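Setting Up Your Hayat Table Lamp

4. First charge and placement

Now for the fun part! Your Hayat is put together and the shade is on, so let's get it glowing.

1. Plug the charging cable into the port under the base, then into the wall adapter. The ring turns amber.

2. Leave it until the ring turns green. The first charge is the long one (138 minutes with the supplied adapter), and it's well worth letting it finish.

3. Unplug the cable and press the rubber cover back over the port until it clicks.

CAUTION: Do not charge the lamp with a cloth or cushion over the base.

4. Pick a flat spot. Side tables, shelves and desks all work beautifully, and you can try as many as you like now that there's no cord to worry about.

5. Tap the top once for low, twice for medium and three times for full. Full gives you 200 lumens, plenty for reading a paperback!

6. Hold your finger on the top to slide from warm to cool. We love it at the warm end in the evening, but 4000 K is great for puzzles and sewing.

NOTE: If the lamp blinks twice and goes off, the battery is low. Go back to step 1.

Placing the lamp in a living room

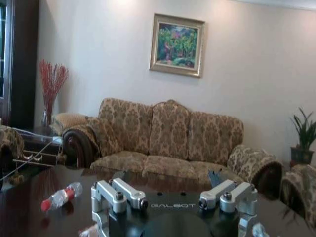 Photo: Shagufta Sethi / Plasdale

Dark, glossy tabletops bounce light back up, so start on low and work your way up from there. If you get glare from your favorite chair, slide the lamp back a little or tilt the shade down one notch.

7. Peel the backing off the felt ring and press it onto the base before you leave the lamp on a polished surface.

CAUTION: Lift the lamp to move it. Dragging it can scratch the finish.

Spare felt rings are part no. 3605. For timer settings, go to section 5.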